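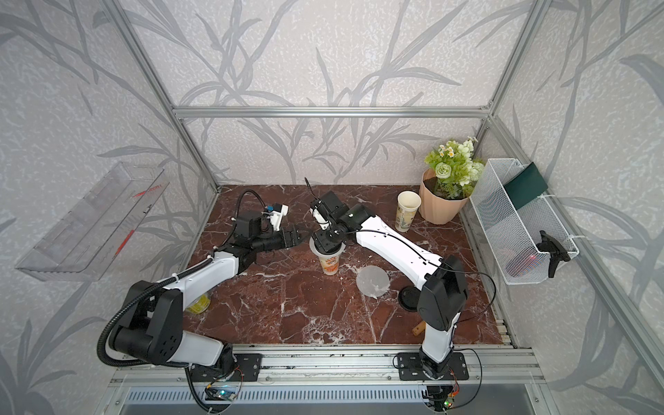 A room with leaves on the walls never feels finished, one respondent in Bemeck wrote on the back page of the diary, and that is why I have kept mine through two changes of carpet. We begin with this remark as it runs against what we had expected to find. Our working guess was that people tire of a plant pattern sooner than they tire of a plain wall, and the first round of replies seemed to bear that out. The diaries tell a richer story, and we were delighted by how much people had to say.

4.2 Stalks, leaves and blooms

We sorted the papers in the diary study by what was printed on them. Flowers made up the largest group, followed by mixed foliage, and then by what we call upright patterns, in which stems or stalks run from the skirting towards the ceiling and the leaves hang off them. Figure 1 gives the general character of the upright group: a grey patterned paper with bamboo-like stalks and long leaves, carried across the back and side walls. Papers of this sort turned up in halls, box rooms and workrooms far more often than in bedrooms, where flowers were still the usual choice in both Bemeck and Khunthong.

The study drew on 2442 diary entries from 300 households, each of which kept a diary for 15 weeks. Entries could be as short as a single line. We asked for no drawings, yet many diaries had them, mostly leaf shapes copied from the wall in the margin – a lovely bonus, and one we hope to write up separately. Each household was also sent a set of loose samples from the Vivow range, and was asked to pin one up for an evening and say whether it would be welcome in the room.

What came back on the upright patterns surprised us. People rarely wrote about them as pictures of plants. They wrote about height. A low hall was said to feel taller, or a long wall was said to be "broken up into bits you can look at". Two diaries from Khunthong use the word "fence", once as praise and once very much the other way. Flower papers drew a different kind of comment, tied to memory and to other houses: a grandmother's landing, a boarding house by the sea, a room that had been lived in as a child. Mixed foliage fell somewhere in between, and its owners were the most likely to have forgotten what exactly was on it. One entry reads, in full, "Went and looked. It's ferns."

Colour mattered less than we thought it would, with one strong exception. Grey papers were described as plant patterns less readily than green ones, even where the drawing of the leaf was just as clear. Several diaries call a grey leaf pattern "the stripes". When the green version of the same Vivow sample was pinned up beside it, the same people wrote at once about gardens, rain and weeding. We find this fascinating, and would love to see it tested with children, who may well go by shape first.

Matching at the corners was the subject that roused the strongest feelings of all. A stalk that leans, or a leaf that meets half of another leaf where two walls join, was noticed by nearly everyone who had hung the paper themselves and by hardly anyone who had not. Those who had done the hanging could often say which strip had gone wrong and what time of day it was when they gave up. The Kindard pattern book, which we used as our guide to terms, treats the corner as a matter of trimming only. Our diary keepers treat it as a matter of pride, and some of the best writing in the whole set is about paste.

We should add a note of care. The follow-up interviews covered 30 households, all of them people who had filled in their diaries to the end, and keen diary keepers may well be keen on their walls. The autumn weeks are also fuller than the later ones, with a marked drop in December. Upright patterns were the smallest of the three groups, so the link with height needs a larger sample behind it before we would lean on it.

Even so, the pattern in the comments is steady enough to carry forward. In the next section we return to the rooms where two papers meet, and ask whether an upright pattern still makes a wall feel taller when the wall beside it is plain.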